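Julico Project FAQ: Teaching Robots with Hand-Held Grippers

Last updated: Thursday, February 2, 2023

4 min read

What is Julico?

Julico is our study of how a robot can learn small two-handed jobs from people who never touch a robot. A person picks up a pair of grippers, does the job the way they'd normally do it, and we train a policy on what the grippers recorded. The current job is handling a plastic organizer box, the kind with latches and little compartments. We love this box! It's cheap, it's hard to see through properly, and it needs both hands. 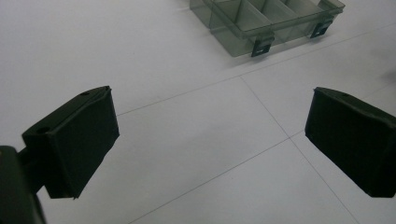
Amarachi Nwosu
Research lead, Julico

Why see-through plastic?

Clear plastic takes on whatever is behind it, so a model can't lean on color the way it does with a red mug. The divider walls catch light along their edges, and those thin bright lines move as the viewpoint moves. We wanted to know whether a policy could learn from that (it can, up to a point, and the point is further out than I expected).

How much data did you use?

The main training set has 1000 demonstrations, recorded by 13 people. We gave them the goal and let them work out the rest. Some people steady the box first and then go for a latch, others come in with both hands together, and we kept both styles in.

Do you filter the demonstrations?

Only lightly. We drop a recording if tracking is lost on either gripper. Slow or clumsy runs stay, and I'm very glad we kept them, as the policy picks up how to recover from a poor approach.

Why record the approach, before anything is gripped?

Most failures in our early tests started there. If the fingers arrive at a bad angle, nothing later fixes it.
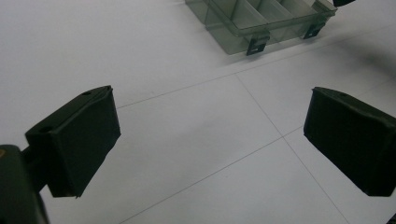

Samira Darwish wrote in to ask whether the policy is just memorizing the floor, given that grout lines make such handy landmarks. She suggested moving the same box to a plain surface and seeing what breaks.

Great question, and we've started on it. Early runs on a plain surface are worse at judging distance and about the same at finding the latches. A fuller comparison is planned for April.

Does it need two hands?

For this job, yes. We trained a one-gripper version and the box kept sliding away from it. With two, one side can hold while the other works. 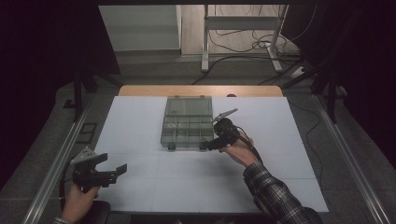
Both grippers at work, organizer box with its lid open.

Can I use the data?

We're preparing a release with the recordings and training code. Write to Ebuka Sani if you'd like to try it early, and tell us what your own boxes look like.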